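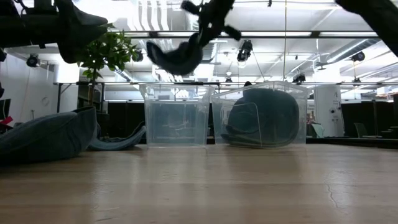 Housses sous vide pour les vêtements d'hiver : ça vaut vraiment le coup ?

Naheed Rana

Bonjour à tous. J'habite un deux-pièces sans cave, avec un seul placard dans l'entrée, et chaque année en avril je me bats avec les pulls, les jeans épais et la couette. Ma belle-sœur ne jure que par les housses sous vide Stimeo (le lot de 4, avec la petite pompe à main). Sur l'emballage on promet « jusqu'à trois fois moins de place ». J'ai un gros doute. Une amie en avait acheté d'une autre marque et au bout de quelques semaines tout avait regonflé, au point que la porte de l'armoire ne fermait plus.

Est-ce que quelqu'un s'en sert depuis plus d'une saison ? Et est-ce que ça abîme la laine ou le jean ? Je lis tout et son contraire. J'ai aussi regardé les bacs à couvercle Pikden, mais là on ne gagne pas un centimètre, on range juste plus droit. Merci d'avance.

Sota Takagi

J'en ai eu, je n'en ai plus. La promesse du « trois fois moins » est vraie pour une couette synthétique bien gonflante, le jour où vous pompez. Pour des jeans, oubliez : une toile serrée ne contient presque pas d'air, donc il n'y a pas grand-chose à aspirer. J'ai mesuré une pile de pantalons avant et après, par curiosité, et je suis passé de 17 cm à un peu moins de 15. Pour ça j'ai pompé comme un idiot pendant dix minutes. 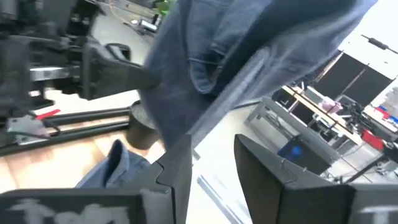
Le vrai problème du jean, de toute façon, ce sont les plis. Un denim écrasé pendant six mois garde des marques blanchâtres aux endroits pliés, surtout s'il est déjà un peu délavé. Je les roule, debout dans un bac ordinaire, et je n'y pense plus. Les pulls en laine, je les lave, je les laisse sécher à plat deux bons jours et je les plie dans une taie d'oreiller en coton. Ceux que j'avais mis sous vide sont ressortis tout plats et il a fallu les passer à la vapeur.

Quant à la valve, chez moi deux housses sur quatre fuyaient. Le service client m'a répondu que j'avais dû laisser une peluche dans le zip. Peut-être. Deux fois, j'ai des doutes.

Si vous tenez à essayer, gardez ça pour la couette et les oreillers de rechange. Pas de duvet naturel, les plumes se cassent.

wada_72

Moi j'en suis très contente !! Stimeo depuis 4 ans aucun souci. Il faut juste pas trop remplir et bien fermer. Par contre prenez l'aspirateur, la pompe c'est nul. Pour les mites je mets un sachet de lavande dedans.

Commentaires

Naheed Rana : Merci à vous deux. Je vais tenter une seule housse pour la couette et laisser les jeans tranquilles. La lavande contre les mites, par contre, ça n'a jamais rien empêché chez ma mère.

Skernine : Même avis que Sota pour les fuites. Vérifiez aussi que le linge est sec à cœur, une couette encore humide enfermée là-dedans, bonjour l'odeur.

wada_72 : chez moi ça marche la lavande, chacun son expérience

Contact | Mentions légales | © Tous droits réservés | Retour en haut de page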